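Moving the mugs

Tuesday, May 23, 2023

We have been in the Sandville apartment since January and I only got to the kitchen table last weekend. Until then it was where everything landed. Mail, keys, the drill, a bag of potatoes, all of it in the middle, and we ate on the couch.

I started by taking everything off and wiping it down. Then I put back only what we use daily. The mail went into a box by the front door. The drill went to the hall closet. I threw out 25 takeout menus, two of them for Lysenko, which closed before we moved in.

The mugs were the main problem. The cupboard over the sink is too shallow, so they sat in stacks and I chipped one. Elaheh had a spare mug tree from her old place and gave it to me. I wasn't sure I wanted one – they always looked fussy to me – but it takes up very little of the table and I don't have to open a door before coffee. Only the two we reach for every morning hang on it. The rest are packed away for guests.

The woven basket used to hold napkins. Now it gets whatever vegetable we plan to cook that night, so we see it and don't order food instead. Corn this week, because the market had it.

The rule is that things stay around the edges and the middle stays clear. Parviz has kept to it for six days, and so have I.

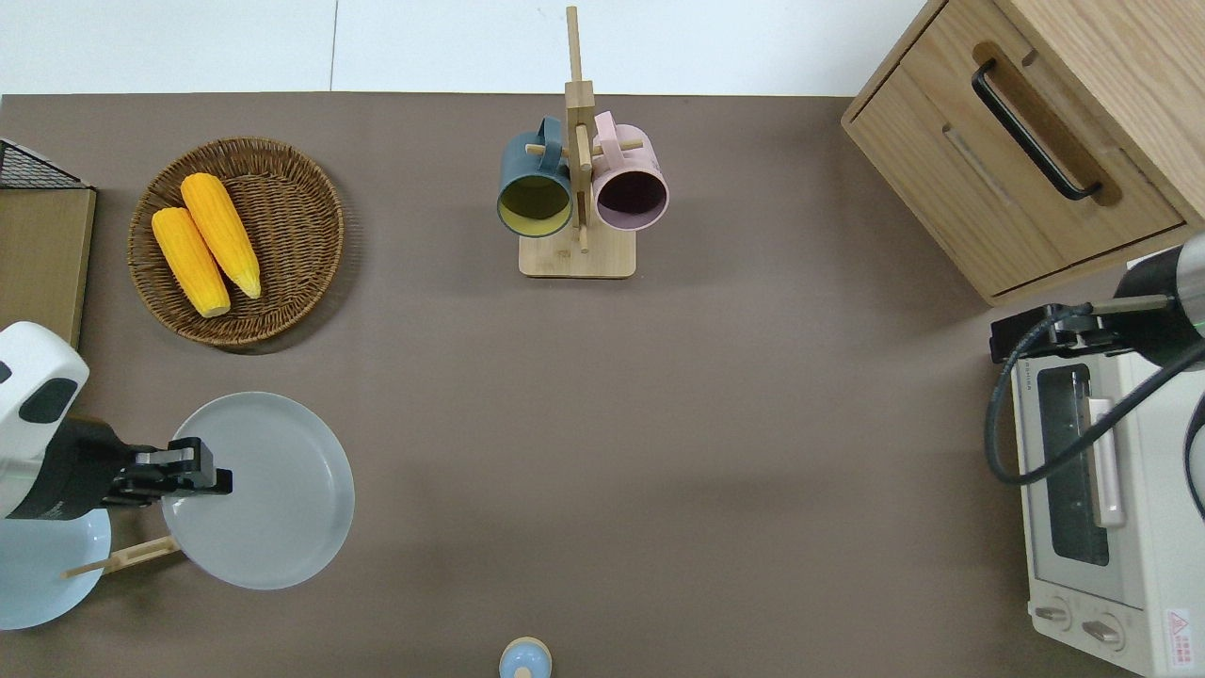 The table with corn for dinner and the pink and teal mugs on the tree.

Next is the drawer. The cabinet has one with a long black handle and I have been putting batteries, string and tape in it since we moved. I'd like it to hold dish towels. If anyone has a good way to store batteries, leave a comment.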